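打印本页 | 通过电子邮件发送

2021年11月
Audrey-Anne Després,Zulmira Godinho,Jade Girard

4 拆解工位的自动化与岗位变化

4.1 现场与材料

上一节讨论了 Griselico 公司引入机械臂的决策过程,本节转到车间,考察机械臂投入使用之后 Skevness 厂区拆解线上的日常工作。Skevness 厂区接收整批退役的台式机和工作站,拆出主板、内存、处理器和电源,检测后分级转售或送往材料回收。来料中较大的一部分由租赁商 Clurwood 提供,其余来自零散的机构客户。

处理器的取放原来完全由手工完成。操作员打开插座压杆和压框,捏住处理器的两条侧边垂直提起,放入托盘,再由下一道工序清洁顶盖、读取型号、上机检测。检测合格的处理器有一部分还要装回指定型号的主板,作为整套出售。厂里把这两种动作分别叫作“起片”和“落片”。机械臂接手的正是这两种动作,以及两者之间的搬运。工位的调度软件在厂内叫 Mets,工人也用这个名字称呼整个工位,例如“今天我在 Mets”。下文沿用这一叫法,需要区分软件与设备时另行注明。

本节的材料有三个来源。第一是对五名拆解线员工的半结构式访谈,每人两次,一次在机械臂调试期间,一次在正式排班之后。第二是第二作者在车间所做的跟班观察,观察覆盖早班和中班,夜班没有机械臂任务,因此没有纳入。第三是 Mets 的干预日志。该日志记录每一次人工介入的时间、工单号和操作员填写的原因代码,我们取得了其中338条,全部发生在正式排班之后。日志由操作员自行填写,原因代码的使用并不统一,下文会谈到这一点。

两位受访者同意署真名,即班组长 Nathalie Dufour 和资深拆解员 Marlene Melnyk。其他三人按编号引用(W3、W4、W5)。访谈以英语和法语进行,引文由作者译出,删去了重复和语气词。

4.2 起片和落片的手工做法

要说明哪些工作发生了变化,需要先交代手工阶段的做法。观察开始时,线上仍有两个手工工位,因此以下描述既有访谈依据,也有直接观察依据。

手工起片的难点在散热膏。退役机器的散热膏多数已经干硬,取下散热器时处理器有时会粘在散热器底面上一同被拔出。对于针脚在插座一侧的型号,这种情况对插座的危害较大;对于针脚在处理器一侧的型号,则容易弄弯针脚。有经验的操作员会在松开散热器螺钉之后先左右扭动散热器,感觉到松动再往上提。Melnyk 在第一次访谈中这样描述:

“手上会有一点发涩的感觉,然后一下子就不涩了。不到那个时候不要提。新来的人总是提早了,他们听螺钉松了就以为可以了。”

散热器取下后,还要看残留物是否溢到基板边缘。溢到边缘的处理器不能直接放托盘,否则残留物会粘在托盘格壁上,下一片放进去时就放不平。这一条在作业指导书里没有写,是线上的习惯。W4 入职时由 Melnyk 带教,第二周才知道有这个规矩,起因是一整盘处理器在检测台前被退了回来。

落片要求更高。操作员需要确认处理器的缺口与插座方向一致,手指松开后处理器应当自行落平,不能用力按压。压框合上之前,多数人会用指尖轻推处理器的一角,看它是否有活动余量。Dufour 称之为“问一下”。她在担任班组长之前做过六年落片,认为自己至今仍比线上多数人快,不过这一点我们没有核实。

手工阶段每班的定额以件数计算,起片与落片分开计件。定额由厂里与员工代表协商确定,每年4月复核一次。计件方式对后文所述的变化有直接影响。

4.3 任务的重新划分

机械臂工位投入使用后,原来由一人连续完成的动作被拆成若干段。散热器的拆除仍然由人完成,理由是散热器的型号过多,螺钉位置和卡扣形式各不相同。压杆和压框的开启也由人完成。主板在压框打开的状态下进入工位,机械臂只负责处理器本身的夹取、移动和放置。之后压框的闭合又回到人手中。

这一划分在项目文件中称为“前处理、取放、后处理”。项目文件把前处理和后处理归为辅助作业,预计耗时较短。观察结果与预计有出入。前处理阶段除了拆散热器和开压框,还包括清理插座周围的散热膏碎屑、把松动的线缆拨离夹爪的行进路线、把主板在台面上摆正。其中后两项在手工阶段并不存在,或者说不需要单独去做,因为人的手会自己绕开线缆,主板歪一些也不影响拿取。

摆正主板一项尤其费时。来自不同厂商的主板,安装孔位和插座朝向都有差异,有些主板仍留在机箱底板上,有些已经拆出。Mets 软件为每种主板保存一组位姿参数,工人调用参数后仍需目测核对夹爪与插座的相对位置。工人把这一步叫作“对面”。W3 的说法是:

“以前我看的是处理器,现在我看的是夹爪的尖和处理器之间的那条缝。处理器长什么样我已经不太看了。”

这句话涉及注意对象的转移,在五名受访者中有四人以不同方式提到。W5 没有提到,她主要负责后处理,很少站在夹爪一侧。

处理器不在主板上时,使用带有方形托框的夹具板承载。夹取对象相同,承载物不同,工人需要核对的部位也就不同。在夹具板上,托框四角的壁面限定了处理器的位置,工人主要看夹爪的指尖是否会碰到托框。在主板上,插座四周有压框、螺钉、内存槽和成排的元件,夹爪下探时留给两侧的空间较小,工人除指尖外还要留意夹爪的其他部分。Melnyk 认为两者是“两种活”,要求排班时分开计算,这一要求在第二次访谈时尚未得到答复。

4.4 干预日志

338条干预记录按原因代码分布很不均匀。使用最多的是代码“位置”,其次是“其他”,再次是“残留物”。代码“部件损坏”使用得很少。如果只看代码,可以得出定位是主要问题的结论,厂里的月度报告也是这样写的。

跟班观察显示,代码“位置”至少包含三种性质不同的情况。其一是主板摆放偏差,工人停机后重新摆正。其二是参数本身有误,例如同一型号主板的两个生产批次插座高度略有差别,工人在现场修改参数后继续。其三是工人判断夹爪的下探路线“看着不对”,在没有发生任何接触的情况下提前停机。第三种情况停机后有时什么也没有改动,工人看过之后直接恢复运行。Mets 软件要求每次停机必须填写代码,可选项中又没有“检查后无异常”,于是多数人填“位置”,也有人填“其他”。

提前停机的频率因人而异。W4 停得最多,Dufour 最初把这看作不熟练的表现,后来改变了看法。她注意到 W4 所在班次交到检测台的处理器退回较少。由于各班来料的构成不同,这一比较的意义有限,我们也没有做统计检验。我们引用这件事,是因为它改变了班组长对停机的态度:第一次访谈时她说要“把停机压下来”,第二次访谈时她说“该停就停,但要写清楚为什么”。

“写清楚”本身也成为一项工作。日志的备注栏可以填写自由文本,调试期间几乎没有人使用,正式排班后使用逐渐增多。备注的写法很不一致,有“偏左一点”,有“跟上次一样”,也有直接写给下一班同事的话,例如“这批的压框很紧,开的时候扶住板子”。最后这类备注与机械臂并无直接关系,软件维护方曾建议清理,Dufour 没有同意。她认为备注栏是目前线上唯一能够跨班留言的地方。手工阶段使用的交接本在工位改造时被撤掉了,撤掉的理由是台面要腾给控制屏。

关于残留物,日志与访谈基本一致。散热顶盖表面的污渍本身不妨碍从侧边夹取,问题出在边缘。边缘有干硬残留时,夹爪两指合拢后处理器可能略有倾斜。手工操作时,人会在拿起的瞬间调整捏持位置;在机械臂工位上,这一调整只能提前完成,也就是在前处理中把边缘擦净。前处理的时间因此又有所增加。

4.5 定额与技能认定

正式排班后的第一个问题是定额如何计算。项目组提出以工位的完成件数作为考核依据,按每班600件设定目标。这个数字来自设备的理论节拍,没有扣除前处理和更换参数的时间。员工代表提出异议,认为件数由机械臂的速度和来料的混杂程度共同决定,把它作为个人定额不合理。双方最后同意在下一次复核之前暂不对 Mets 工位实行计件,按固定工时计酬,600件只作为产线的参考值保留。

取消计件的影响并不单一。W3 和 W5 表示压力减轻。Melnyk 则在收入上有所损失,她在手工阶段长期超过定额,固定工时对她不利。厂里给她的补偿方案是增加带教津贴,她接受了,同时说明自己对带教内容有疑问:

“他们让我教新来的人怎么看夹爪。这个我自己也是刚学的。我会的是另外那一套,那一套现在用得少了。”

所谓“用得少了”需要加以限定。夜班仍为手工,机械臂检修时早班和中班也要恢复手工。W4 和另外两名较晚入职的员工只在培训中做过落片,没有在正常节奏下连续做过。观察期间有一次工位停用了大半个班次,手工落片的任务最后集中到 Melnyk 和 Dufour 两人身上,其他人做起片。Dufour 事后向厂里提出,每名 Mets 操作员每周应当至少有一个班次在手工工位上。厂里原则上同意,但没有写入排班规则,执行情况取决于当周的来料量。

技能认定也存在类似的滞后。Griselico 的岗位等级表把拆解员分为五级,第四级要求“独立完成各型号处理器的安装”,第五级要求能够带教。表中没有任何一项涉及参数核对、停机判断或备注填写。W3 在参数修改方面是线上公认最熟练的人,按表仍为第二级。项目组曾讨论为 Mets 工位单独设立一条等级序列,员工代表担心单独序列会使两类员工今后难以互换岗位,倾向于在现有等级表中增补条目。到本文写作时,双方仍在讨论增补的具体措辞。

4.6 身体位置与看的方式

手工工位上,操作员坐着工作,主板放在胸前,视线基本垂直向下。Mets 工位上,操作员多数时间站在台面一侧,视线斜向进入,并且经常被夹爪的连杆和外壳遮挡。为了看清指尖,工人会弯腰、侧身,或者绕到另一侧。W5 在第二次访谈中提到颈部不适,她把原因归于站姿;W3 认为自己比坐着时舒服。五人的样本不足以说明问题,厂里的职业健康部门另有调查,结果未向我们开放。

更值得记录的是遮挡带来的工作方式。工人很少能同时看到夹爪的两个指尖和处理器的四条边。他们通常看到一侧的指尖,再由这一侧推断另一侧。熟练的操作员会选择参照物。在夹具板上,常用的参照是托框的角;在主板上,则因人而异,Melnyk 看压框的角,W3 看处理器边缘露出的那一圈基板,如果这一圈在靠近指尖的一侧宽窄不均,他就停机。图4给出夹爪在这两种承载条件下接近处理器时的近景,从中可以看出夹爪结构在视野中所占的比例,以及主板上插座周围部件的密集程度。

对参照物的选择没有写进任何文件。带教时,新员工站在老员工旁边,看到的角度与老员工不同,因此即使被告知“看那个角”,看到的也未必是同一个角。Melnyk 的办法是让新员工站到她的位置上,自己退到后面,用笔尖从旁边指。这一办法要求机械臂处于暂停状态,每次都会在日志中留下一条记录,代码填的仍是“位置”。338条记录中有多少条由带教产生,现在已经无法区分。
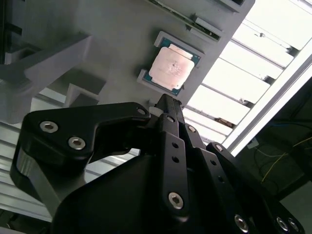
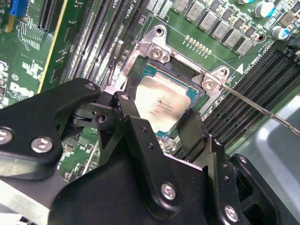
图4 夹爪与处理器的近景。前一幅:处理器位于灰色夹具板的托框内;后一幅:处理器位于主板插座内,金属压框打开。

4.7 小结

Skevness 的材料显示,取放动作交给机械臂之后,人的工作量有一部分移到了取放之前,包括清理、摆正和核对。这些工作在项目文件中被归为辅助作业,在日志中只以停机原因的形式出现,在等级表中没有对应条目。三份文件的口径各不相同,这也解释了为什么项目组、班组长和员工代表在讨论定额时对“一件”的耗时给出不同的估计。

材料的局限有两点需要说明。访谈对象全部来自白天班次,夜班员工如何看待白天的变化,我们只从转述中了解到一些。另外,来料构成在观察期内有变化,Clurwood 的批次型号较为统一,零散客户的批次混杂,两者对机械臂工位的影响应当分开讨论,现有日志不记录来料方,无法做到这一点。下一节将结合管理方访谈,讨论日志字段的修改过程。

通讯作者:Audrey-Anne Després | 联系我们 | © 2021 作者保留所有权利 | 返回顶部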